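Skikico Craft Supply — Customer Help
Ticket status: Closed
Category: Fabric panels and kits / Cutting and sizing
Product: Wenolthorpe quilted table runner kit (printed panel, batting, interfacing, instructions)
Opened: Fri 30 August

Problem as reported

I bought two of the Wenolthorpe runner kits in June and started the first one last week. The panel is supposed to finish at 14" x 48" with a 1/4" seam. I cut on the printed line as the instructions say, and after fusing the interfacing my panel came out close to half an inch short on the long side. The backing piece, cut from the same sheet, is the right length. When I lay them together the corners do not meet and the backing bubbles in the middle.

I have not cut the second kit. I don't want to touch it until I know what went wrong with the first.

Machine is a basic home model, straight stitch only. Thread is all-purpose polyester. I did not prewash either piece because the sheet says not to.

What I have tried

1. Measured the uncut second panel. It is the right size, printed line to printed line, on both long sides.
2. Measured the first panel again with a metal ruler in case my tape was off. Same result, still short.
3. Pressed the first panel again with a damp cloth to see if it would relax. It gained nothing I could measure.
4. Tried easing the backing in with extra pins. It went in but left small tucks along one edge, so I took the stitching out.

Reply from Support

Thank you for the measurements. The panel fabric is cotton and will pull in when it is heated with steam. The backing has no interfacing, so it never got the same heat, and that would explain why only one piece is short. Please tell us:

— Was the iron set to steam or dry when you fused?
— Did you slide the iron or lift and press?
— What surface were you pressing on?
— Did you fuse before cutting or after?

Reply from customer

Steam, on the cotton setting. I think I was sliding it. I was on a regular ironing board, so the panel hung off both ends and I moved it along as I went. I cut first and then fused, because step 2 is "cut out all pieces" and the fusing is not mentioned until step 7.

I do have a larger table I can cover and mark off if that would be better for the second one.
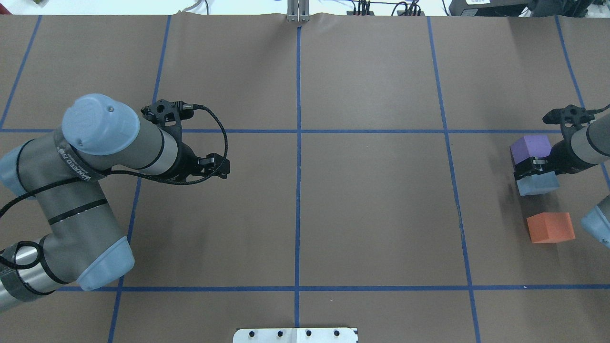
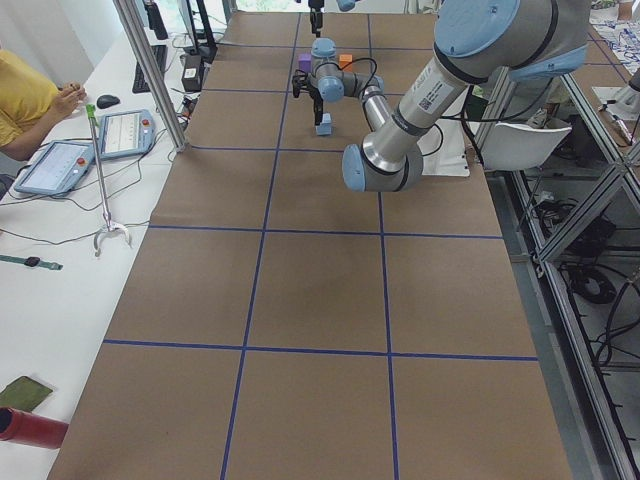
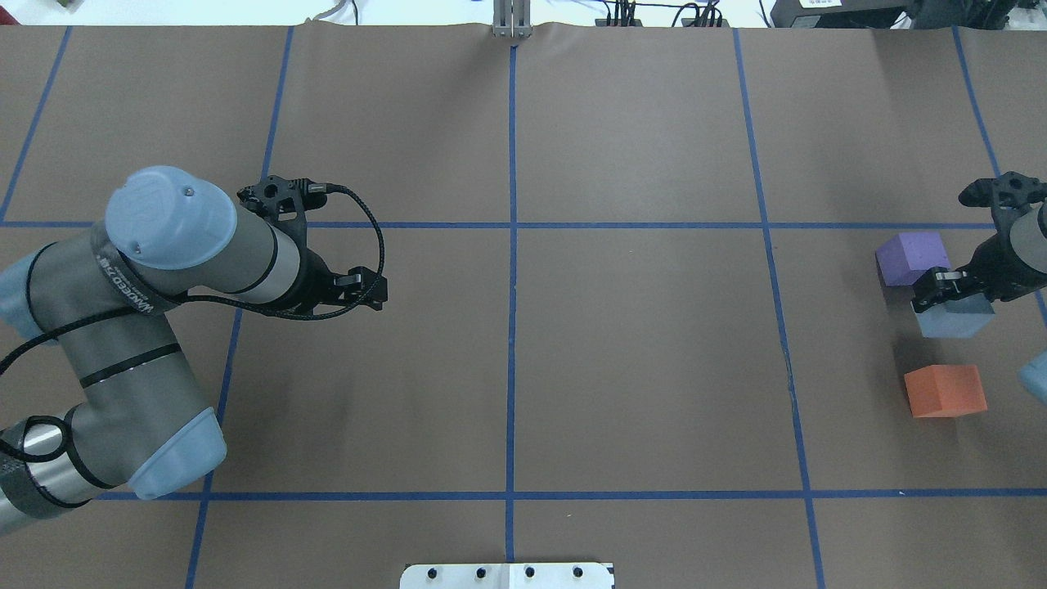

Brown paper on the table, with blue tape lines.

Au wrote back that a flat surface would help with laying out and squaring up, but that the order of the steps mattered more. The older instruction sheet does put the cutting first. It was changed after the first printing, and kits sold up to June may still have the old one in the bag. The code in the bottom corner of the sheet tells them apart: the old sheet ends in 235.

Reply from customer

Mine ends in 235. Both of them do.

Reply from Support

Then please use these steps for the second kit in place of the printed ones.

1. Rough cut the front panel, leaving at least 1" of fabric outside the printed line on every side. Do not cut the backing yet.
2. Press the front panel and the backing fabric separately with steam, before the interfacing goes on. Let both cool flat.
3. Lay the interfacing on the wrong side of the panel, adhesive side down. Cover with a dry press cloth.
4. Set the iron to wool, no steam. Lift and press, starting in the center and working out. Do not slide.
5. Leave it flat until it is completely cool.
6. Measure 14 1/2" x 48 1/2" from the center of the design and trim to that. The printed line may no longer match. Ignore it if so.
7. Use the trimmed panel as the pattern for the batting and the backing.

For the first kit, trim the backing to match the short panel and sew it as it is. The runner will finish a little shorter and the border will be slightly narrow at the two ends. If you would like a replacement panel instead, we can send one from the Metetlow warehouse at no charge.

Reply from customer

I did the second one this way and it came out at 48" on one side and just under on the other, which I can live with. The corners meet. I had to trim outside the printed line at one end, so a thin strip of the unprinted edge went into the seam, but it doesn't show from the front.

No replacement needed. I trimmed the backing on the first one and it is going on a shorter table. Could you send the new sheet anyway? I have a friend with the same kit.

Support

New sheet sent as a PDF to the address on the order. Old sheet reported to Metetlow so remaining kits can be checked. Closing this ticket. Reply to the last email to reopen it.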